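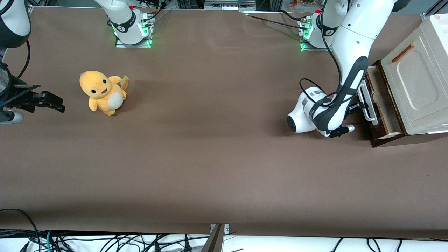
Print this page | E-mail this page
Search the catalogue: enter keyword Go

# Honton Soft Toy Picture Set

Data card, 2021-11-24

## Summary

The Honton set is a collection of still pictures of soft toys placed on a plain covered table. It was prepared for the Clistunico toy library, which lends plush toys, puppets and cloth dolls to nurseries and family centres, and is issued to partner libraries that wish to compare their own stock records with ours. The set holds 400 pictures of 69 toys.

## Contents

Each toy has its own folder, named by its shelf number. Within the folder are the pictures and a short text record giving:

- type of toy (animal, character, doll, puppet, other)
- main colour, as judged by the cataloguer
- face details, such as eyes, mouth and nose
- belly patch, where there is one
- tags and labels, and where they are sewn
- height to the nearest centimetre, measured sitting

Colour names follow the Bai word list, which has 21 entries. Shades between two entries are written with both names, for instance "yellow-orange". Cataloguers were asked not to guess the name of a character from its looks. Where the maker's label could not be read, the field is left blank.

## Table and covering

The table is covered with brown paper. The paper is smooth but not perfectly flat, and creases may show. It is replaced when torn or marked — a change of sheet is not noted in the records. Toys are set down one at a time and are shown upright wherever they will sit without support. Eight toys would not do so and were laid on their backs; their records carry the word "lying".

No toy was brushed, washed or restuffed for the purpose. Tags were left as found, including those that stand up from the seam.

## Known limits

Soft toys change shape with handling, and the measured heights should not be relied upon for packing. Pale fabrics, cream in particular, are hard to tell from white in some pictures. Shadows on the paper have not been removed. Two folders from the February intake contain fewer pictures than the rest and will be completed if the toys are returned from loan.

The set does not record safety markings and must not be used to decide whether a toy is suitable for a given age.

## Use and corrections

Partner libraries may copy the pictures and records for their own catalogues, provided that Honton is named as the source. Corrections should be sent in writing to the Urnach office, quoting the shelf number and the field concerned.

Print this page | E-mail this page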